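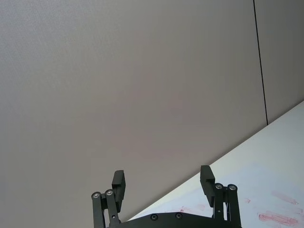 Do you need a hand with fingers to wipe a whiteboard, or will a plain two-finger gripper do?

A plain gripper will do for most wiping, as long as the eraser is easy to pinch and the arm can feel how hard it's pushing. Fingers start to earn their price when the thing you're holding wants to twist.

That was the first entry in the FAQ I wrote for Druvholm, and I was very proud of it, because I wrote it before we had tested anything at all. Samina Marwat read it over my shoulder and laughed so hard she had to put her tea down.

"You don't know that," she said.

"It's an FAQ," I said. "It's supposed to sound like somebody knows."

"Has anyone asked the question?"

No one had. But we had a contract from Fuentealba, who make desks for schools and had gotten it into their heads that a desk should be able to clean itself, and they wanted a recommendation by the end of December. Gripper or hand. One word, basically. They were paying us 3000 for the one word and I figured I could save everyone some time by picking it early.

Samina doesn't work like that. She wanted 200 wipes with each, same red marker, same block, and she wanted me to do the scribbling. So that became my job! I have a master's degree and I spent that winter drawing on a table. I got kind of into it — loops, zigzags, a pretty decent horse that she made me take out because it wasn't "representative."
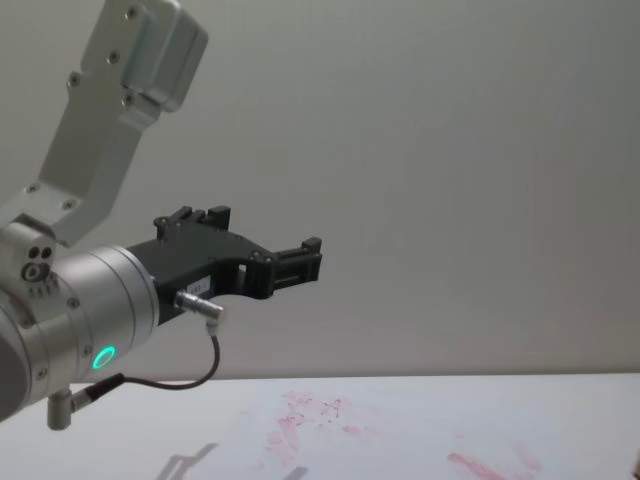 The gripper and I got along from the start. It opened, it closed, and it didn't have opinions. Samina called it the stapler. She'd come over from Caltel, where she had spent years on hands, real hands with knuckles, and she looked at anything with two fingers the way my grandmother looked at instant coffee.

"Watch the block when it changes direction," she told me.

I watched. Going away from the arm, fine. Coming back, the block rocked a little between the pads, just a hair, and one edge lifted off the table. It left a pink stripe down the middle of my lovely zigzag.

"So we push harder," I said.

"So we push harder," she said, in a voice that meant go ahead. I typed in a bigger number. The block squeaked, rocked, and shot out across the room like a bar of soap. I found it under the radiator, next to a pen I had been missing since summer.

I cut two strips off an old bike tube and glued them to the pads that night after she'd gone home. I'm not sure why I did it in secret. I think I wanted the stapler to win, is the truth. It was the cheap one and it was the one I'd picked, and there's something about being laughed at over tea that sticks with you. The next morning it ran 40 wipes without a slip and I sat there with my arms folded, waiting for her to notice.

She noticed the rubber first.

"That's cheating."

"That's engineering."

"Then the hand gets some too," she said, and held out her palm for the scissors.

The hand was a Plidance, and it took her most of a day to get it to hold the block the way she liked. She'd move the thumb a tiny bit, step back, squint, move it again. I'd never seen her so patient with anything. She isn't that patient with me, or with the printer. 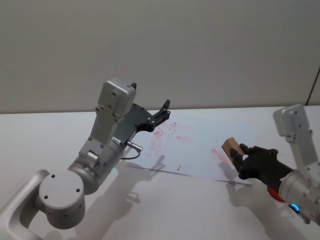

"It's a grip you'd use for chalk," she said. "My father taught math. He held everything like that, chalk, toast, the car keys."

She'd never mentioned her father before. I kept quiet and drew her some fresh loops.

We ran the hand until it got dark out. It was slower than the stapler, a lot slower, and at wipe 78 the thumb crept and we had to stop and set it again. But when the block turned around at the far end it stayed flat. I kept looking for the stripe and kept rubbing my eyes and looking again.

"Well?" said Samina.

"It's slow."

"It is slow."

"And it's going to cost them more than the desk."

"Much more than the desk," she said happily.

I opened up the FAQ and put the cursor at the end of my plain answer. I thought about the 3000, and the one word, and the horse. Then I left the first sentence alone and typed the second one under it, the bit about twisting, and turned the screen so she could read it.

She read it twice. Then she took the marker out of my hand, leaned over the table and drew a horse. It was much worse than mine.

"Again," she said. "Start with the stapler."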